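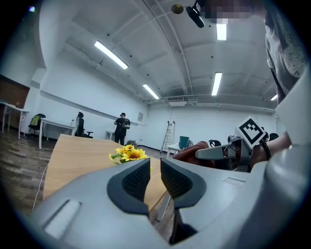

Home > Reviews > Decor > Tabletop

Vardale artificial sunflowers and Presa knitted cloth

I bought these two to go together on a light wooden table. The sunflowers come as a bunch, bright yellow with dark centers and green leaves. The stems bend and hold their position. From across a room they pass for fresh. Close up the leaves give them away, mostly at the edges.

Mine shed a little yellow fluff the first week. It sticks to knitwear, so shake the bunch outside before you set it down.

The cloth is a rust-brown knit, soft enough to fold or bunch without stiff corners. I like it better gathered loosely at the base of the flowers than laid flat, where it tends to curl.

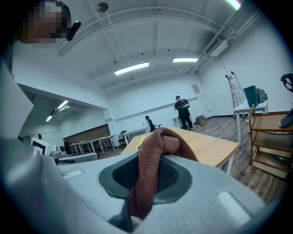

Does the yellow fluff come off the cloth?

Most of it lifts with a lint roller. Pick the rest out by hand, following the direction of the knit.

I would buy the cloth again. The flowers are fine for the price, but I'd want a fuller bunch for a large table.

Flowers: 3.5 out of 5
Cloth: 4 out of 5

Emiliano Garrido

Related reviews
Goossens table runner
Clokach glass vase, set of 2
Presa knitted throw

Contact | Copyright Tabletop Reviews | Back to top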